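2024-02-15

KEVIK ON REPEAT, AND A FEW WORDS ABOUT THE VINYL

I wasn't going to write about the new Kevik record until I'd lived with it properly, but I've had it on every evening for a fortnight now and my other half has started humming the bass line from track four while doing the washing up, so I think it's time.

For anyone who missed them the first time round, Kevik are a four-piece who used to be a three-piece, and the change is the best thing that's happened to them. The first album, Sjögren, was mostly Vilgot Tveit singing very quietly over a very quiet guitar. I liked it! I played it a lot one winter when I had the flu. But you did have to be in the mood, and if a bus went past outside you lost half a verse.

Weltell is a different animal altogether. Pirjo Ojala has joined on drums and you can hear everyone else sitting up straighter. The opener starts with nothing but her playing a sort of lopsided shuffle for what feels like ages, then the organ creeps in underneath, and by the time Vilgot opens his mouth you're already tapping the arm of the sofa. He sings louder too. There's a bit near the end of "Harbour Light, Kitchen Light" where his voice cracks on the high note and they've left it in, and I'm so glad they did.

My favourites, in the order I'd play them to a friend — "Second Coat", then "Harbour Light, Kitchen Light", then the long one that closes side two. "Second Coat" is the single and deserves to be. It has a chorus that doesn't turn up until the song's nearly over, and then they only give it to you once, the meanies. I keep lifting the needle and putting it back.

Not everything works for me. The instrumental on side one goes on a bit, and the duet with Wenche Nygård ought to be wonderful (I love her voice, I've still got her first EP on a scratched CD in the car) but they've put so much echo on her that she might as well be singing from the bottom of a well. I've tried it on headphones and I've tried it on the kitchen speaker and it's the same on both. A shame.

Now, the vinyl. Zutura have pressed 600 copies, 200 of them on a cloudy green that looks nicer than it sounds when I write it down. Mine's plain black because I dithered over it for a whole lunch hour and the green had gone by the time I got back to my desk. Serves me right. The pressing is lovely and quiet though, and the lyric sheet is printed large enough that I can read it without hunting for my glasses. More labels should do this.

They're touring it in May, small rooms mostly. I saw them on the last tour in an upstairs place that held 80 people, and from what I gather the biggest date this time is well over ten times that, so something's clearly going right. I've got a ticket for the nearest one and I'm hoping they bring the organ, because on the last tour they had to make do with a little keyboard on a stand that kept sliding off to the left during the loud bits.
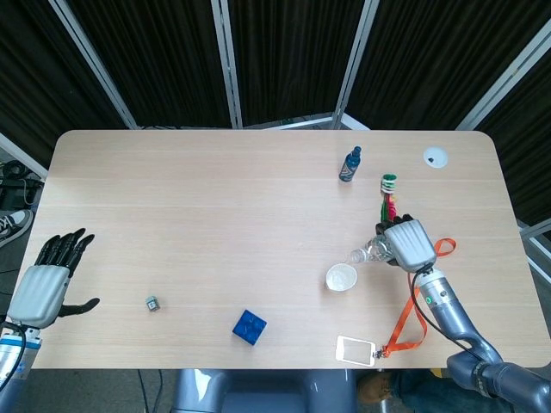 Taras Karpenko writes that I'm being unfair to the duet, and that it only makes sense once you've heard it straight after the instrumental, with the volume up and no gap between them. He reckons the echo is meant to carry over from the last organ chord. I tried it last night and, all right, there is something in it, you can hear the one melting into the other. I still want to hear what she's singing, Taras!

He also asked whether the first album is still about. As far as I know it's download only these days, and the secondhand copies go for silly money. If you spot one in a charity shop, grab it, and if you already have one, don't lend it to your brother-in-law. Mine came back with a ring on the sleeve from a coffee mug.

Next on the pile is the Eliseo Galindo live album, which came in the same parcel and which I haven't even taken out of its wrapper yet.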